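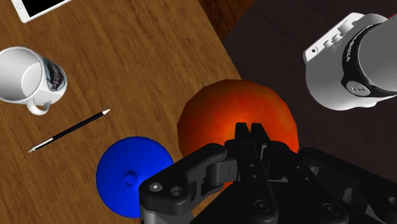
搬家前一晚,我坐在地板上给箱子写标签,写到第16个的时候终于不知道该写什么了。前面的都好办,“冬衣”“锅”“书(重!)”,可第16个箱子里装的是一卷没用完的胶带、两把不知道开哪扇门的钥匙、前房东留下的说明书,还有一只我从来没喜欢过、却跟着我搬了5次家的杯子。最后我写了“其他”,然后盯着这两个字看了好半天。

我就是从那晚开始想写这篇东西的。朋友们听说我要写“家里的杂物”,反应都差不多:这有什么好写的?可是一聊起来,每个人都停不下来。

先说Burgi Strebel吧,我的前邻居,退休前在Grevdale的旧货行干了大半辈子,专门替人清空房子。我跟她打电话,本来想问二十分钟,结果手机都发烫了她还在讲。她说最难清的从来都是厨房最下面那个抽屉,衣柜反倒快,大件家具更快,两个人一抬就走了。抽屉里的东西小,每一样都得拿起来看一眼,看一眼就要想一下,一个抽屉能耗掉一下午。

“你要是想知道一家人是怎么过日子的,”她说,“别看客厅,客厅是给客人看的。”

我挂了电话就去翻自家的抽屉(当时已经打包了,又拆开,别学我)。里面有生日蜡烛,烧过一半的那种。我完全想不起来是谁的生日。

后来我在Trovholm住了一阵,借住在Annelies Kuster家里。她那儿和我正相反,东西少得让人心慌。我第一天早上想找个开瓶器,她说没有,想喝带瓶盖的就去楼下请人开。我以为她在开玩笑,结果她真的拎着瓶子下楼去了!过了一刻钟才上来,瓶子开了,还顺便听了一耳朵楼下人家装修的事。

Annelies有一本账,很薄的本子,记着她送出去的每一件东西。她翻给我看,最新的编号是1261。我问她有没有后悔的,她想都没想就说有,一把黄油刀,她妈妈的,刀柄有点歪。送走之后她买过好几把新的,都不顺手。她讲这件事的时候手一直在比划那个歪的角度,比划得特别准,我到现在都能学给你看。

这就让我有点糊涂了。本来我去找她,是想学怎么扔东西的,打算回来写一篇痛快的、让大家读完就去拿垃圾袋的文章。可是那把黄油刀老在我脑子里转。

桌面也是个问题。我们家的桌子从来不是用来吃饭的,或者说,吃饭只是它的副业。钥匙放上去,信放上去,水果放上去,手机放上去,等到真要吃饭了,就用胳膊往旁边一推,推出两个盘子的地方。我妈为这事念叨了我整个青春期。现在我自己住,桌子还是那样,只是没有人念叨了,有时候还挺怀念的。
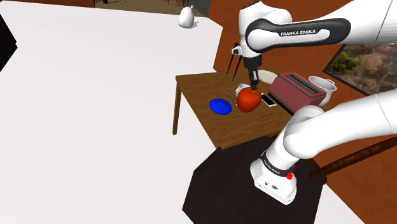 满桌子的东西里,总有一个红苹果。

Leonie Holzer对桌面有一套理论,她是做室内布置的,常常得去别人家里给意见。按她的说法,平的地方就会长东西,跟窗台会落灰一个道理,你越是把桌子擦得干净,它越是在请你往上放点什么。她给客户的建议是在门口放一只浅盘,大小刚好装得下一串钥匙和一副眼镜,再多就会掉出来。我照做了,买了一只Hájek的陶盘,颜色像没搅匀的奶茶。头一个星期特别管用。第二个星期,盘子里有了钥匙、眼镜、三张收据和一颗扣子。第三个星期,盘子旁边的那块地方也开始长东西了。

我把这事告诉Leonie,她笑得不行,说大部分客户也是这样,只是不好意思讲。

钱的事也得说一说,因为总有人问。我今年给自己定过一条规矩,买新东西之前先写下来,放一个月再看。到了月底,单子上的东西加起来是4000块,我一样样划掉,最后只剩一盏台灯。听着很了不起是不是?可那盏台灯买回来以后,旧的那盏我没舍得处理,现在两盏并排站在书架上,都不怎么亮。

还有一个人我很想写进来,就是Balthasar Kofler。他修东西,什么都修,铺子开在Drirkine的一条斜坡上,门很窄,进去得侧着身。我拿去一只提手断了的锅盖,他收下以后过了很久才打电话给我,说修好了,收的钱够我买半个新的。我嘴上没说,心里嘀咕了一路。可是锅盖拿到手,那个提手是他另外配的木头,握着刚好,一点也不烫手。我后来煮汤老想掀开看看,汤都快被我掀凉了。

Balthasar的铺子里堆满了没人来取的东西。收音机,水壶,一匹缺了耳朵的木马。我问他为什么不卖掉,他说主人说不定哪天就来了。去年12月真有人来过,取走一台放了好些年的搅拌器。那人进门第一句话是“我妈说在你这儿”。

我听完在斜坡上站了一会儿,风挺大的。

所以这篇文章到底也没写成当初想的样子。你要是来找收纳技巧的,我手上真正管用的只有两条:一是箱子标签写在侧面,别写在顶上,摞起来就看不见了;二是打包厨房的时候,把开瓶器和一只杯子留到最后,随身带着。别的我也还在摸索。

新家住到现在,第16个箱子还在走廊里。前天我打开过一次,是想找胶带,找着了,顺手把那只不喜欢的杯子也拿了出来,洗了洗,泡了茶。杯口比我记得的要厚一点。箱子我又合上了,上面现在放着一摞信和半袋橘子。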